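Dustdale (TV series)

Dustdale is an American television drama about a volunteer ambulance crew in a fading mining town. It ran for 4 seasons. The network's publicity called it "the most honest show on television," a claim repeated in most press coverage and supported by very little of it.

Premise

The series follows paramedic Ruth Herath, who returns to Dustdale after a failed marriage in the city of Bromville. Her ex-husband, her former boss and her half-brother all move to the town within the first 6 episodes. The scripts give a reason for only one of these arrivals.

Production

Creator Imani Dunleavy has said in interviews that the story came from her own years riding with a rural crew. She has given the length of that period as one summer and, elsewhere, as eight years. Exteriors were shot in Kellville, whose main street was dressed to look abandoned. Publicity for the second season said that 1025 local people had worked as extras. The figure appears to come from a single press release, and the crowd scenes that season are small.

The final season was announced in January as a planned ending. Several cast members later said they had expected a fifth, and the last episode, aired on 16th July, leaves the ambulance station fire unexplained.

Reception

Reviews of the first season were mostly kind, with praise for the night rescue scenes. Later seasons drew complaints about the wedding storyline, which was called off twice and then took place off screen. The show is often described as having a "cult following," though the size of that following has never been shown. Claims that fan letters saved it from cancellation after the second season rest on a remark by Dunleavy and should be treated with care. 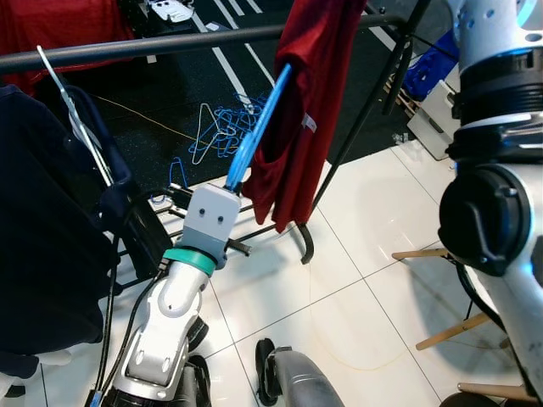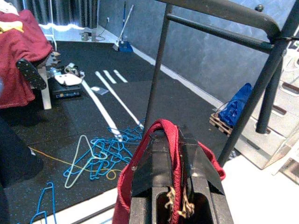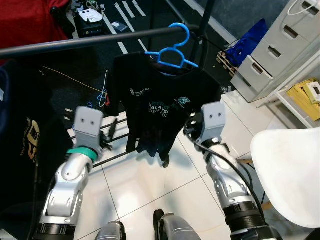
Top to bottom: blue hanger and dark red garment; red knit tote bag; black T-shirt on a blue hanger.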